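Jan 26, 2021

**Open house at Plovusis, the bedding floor**

Quick writeup before I lose my notes. Got there late, parking was a mess, the sign-in line was longer than the tour. Visitor badge would not stick to my coat.

Plovusis does household stuff. Laundry, beds, tables. The part I came for is how they show a robot a chore by hand. No code for that part. A person puts a hand-held gripper in each hand and does the chore, and the recording of it goes into the training pile. They also have a remote control setup, more on that below.

The floor is one big room with polished concrete, done up partly like an apartment. Beds with green sheets, a wood table and chair, a washer off to one side. Then robots parked where you'd expect the dresser. Nice light. Cold though, keep your coat.

The task was the blue cover. It starts crumpled on the bed and has to end up spread out. Our guide said they picked cloth on purpose, its the hard one. A cup is the same shape every time you grab it. A blanket never is.

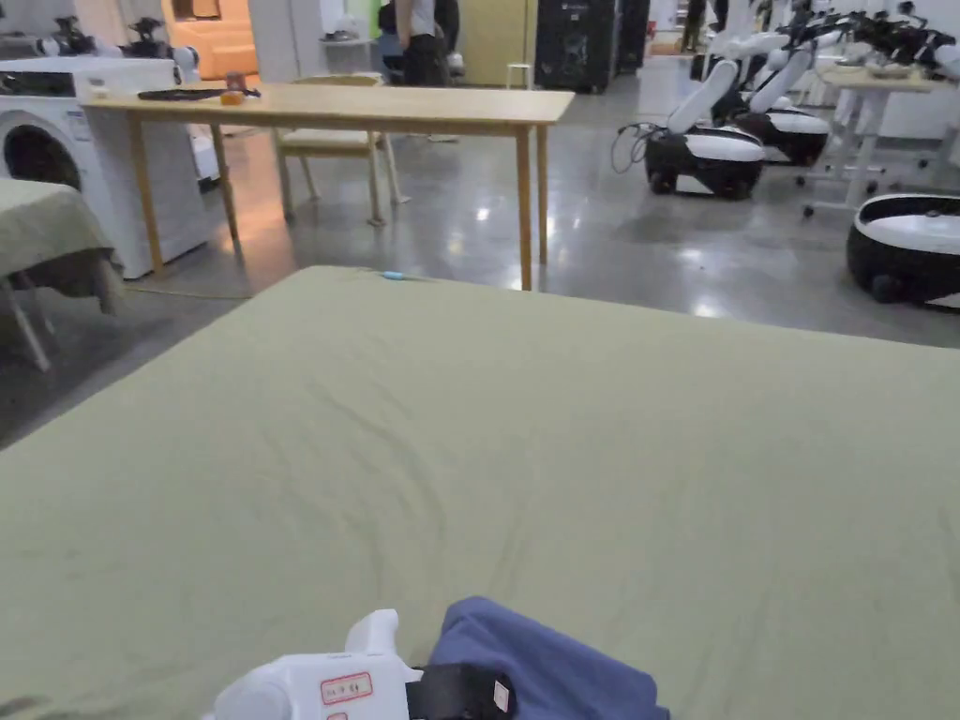 Each go at the task is called a pass here. 549 passes on the books for this one task, and they want a lot more. I asked what ruins a pass. Answer: hurrying. If the person yanks the cloth, the robot learns to yank the cloth. Also letting go too early. Also doing the easy part with your fingers, which new people do without noticing.

Bad passes don't all get thrown out. If you drop a corner and pick it up again cleanly, that gets kept and tagged as a recovery. Liked that. At Urnar (went last June) they deleted anything with a fumble in it and then wondered why the arm just stood there after a miss.

Visitors got a turn on a practice pair, 2 tries each. Notes from mine:

- lighter than I figured, but my wrists got tired fast
- you can't feel the cloth at all, you have to look
- grabbing one layer instead of two is luck at first
- finding the corner takes longer than everything after it

First try I pinched a fold in the middle and dragged the whole thing toward me. Second try got one corner right and lost the other. The guide was kind about it. People on the job do 40 passes and then take a break, and I can see why.

Once you have both corners the rest is simple enough. Hold it taut, keep your hands level, lay it down slow.
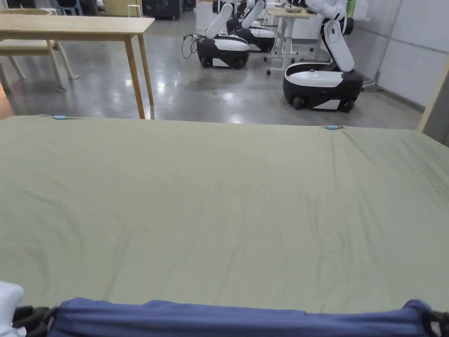 **Posted by the author, visiting writer, Jellen shop-floor newsletter**

Remote control next. You stand at a station and steer the robot's own arms, so what gets recorded is motion the robot can really do. Downside is speed. The woman ahead of me needed ages to close on one corner, and she drives these for a living. By hand it's a few seconds. So they use both: handheld for lots of passes, remote for the last bit of tuning on the real machine. Somebody asked which is better and got a long answer I did not write down.

Worth knowing about the handheld way: the person can reach places the arm can't. Lean over the bed, twist a shoulder, easy for you, no good for the robot. So there's a rule about where you stand and how far you lean. Asked if people stick to it. Mostly, they said.

Did not see a robot do the full cover on its own. It was on the schedule, then the group before us ran over and we got moved along to the Q&A. Bummer. They did say 13 different covers are in rotation so it doesn't just learn the one blue.

Other bits:

- Schnyder people were in our group, asking about hotel beds. Told it's too early, the mattress hieght and room layout change too much
- clips on the sheet are there so it stays put between passes. We could borrow that for the fabric bench
- resetting the bed is its own job. Somebody has to crumple the cover again, and differently each time. Sounds dumb, takes up a good chunk of the day
- coffee was fine, no lunch

For us: I'd try handheld on the bag folding before anything else. It's cloth, it's flat, we do it all day and everyone hates it. Wouldnt touch remote until we know if the cheap way gets us anywhere. I have the handout with the station rules, it's in the tray by the printer if you want it, please put it back.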